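Fruit Waste in Student Dining: A Study of Two Residence Halls

Final Report, Introduction to Food Systems
Prepared by Gervasio Orellana and Emiko Chiba
September 1, 2019

1. Purpose

This report examines why whole fruit is discarded in the dining rooms of Rener Hall and Bustos Hall. Both buildings offer fruit at every meal, and residents may carry one piece out with them. Kitchen staff had reported that much of the fruit taken was later found in the dish return or in hallway bins. The project was carried out to measure that loss and to recommend changes the dining office could make without new equipment.

2. Background

Whole fruit is served mainly in the form of apples, bananas and oranges. The three keep very differently. Apples remain firm for weeks under refrigeration, while bananas pass from green to spotted within days and are rarely chosen once the skin has darkened. Ripening fruit also gives off ethylene, a gas that speeds ripening in other fruit stored nearby. Bananas are especially sensitive to it, and apples release it in quantity.
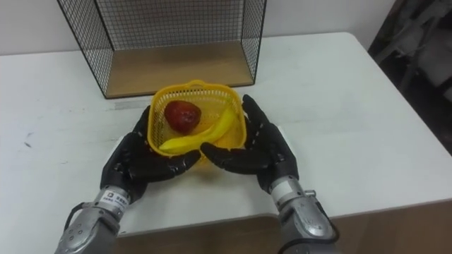 Storage practice differed between the two halls. At Rener, deliveries were separated on arrival and bananas were kept at room temperature, apart from other produce. At Bustos, all fruit was placed together on the same shelf and brought out in mixed bowls. Staff at Bustos explained that the kitchen has a single dry storage room and that sorting had not been part of the opening routine.

3. Method

Discarded fruit was collected over 8 weeks beginning in February. Items were sorted by type and by condition: untouched, partly eaten, or spoiled. Cores and peels were excluded. A short questionnaire was also left at the dining room exits, asking residents why they had thrown fruit away. The hallway bins on the upper floors of Bustos could not be included, as they are emptied by a different contractor.

4. Results

A total of 591 items were recorded. Bananas made up the largest share in both halls, and most of those at Bustos were classed as spoiled. Apples were more often partly eaten. In the questionnaire, residents named bruising and overripe skin as the main reasons for discarding bananas. For apples, the usual complaint was size. Several respondents wrote that they would take half an apple if it were offered.

Oranges were seldom discarded after being taken. Many were left in the serving bowls, however, and a number of residents noted that they are difficult to peel at the table.

5. Recommendations

The authors recommend that Bustos adopt the separate storage used at Rener. Serving bowls should hold one kind of fruit and be refilled in small amounts. Bananas should be ordered at two stages of ripeness, an option already listed by the supplier, Posier Produce. Sliced apples and oranges should be tried at lunch for a period of four weeks.

6. Limitations

The study covered only two halls and did not include the summer term. Weights were not taken, so the results cannot be converted into cost. The authors thank the kitchen staff of both buildings for setting aside the collection tubs each evening.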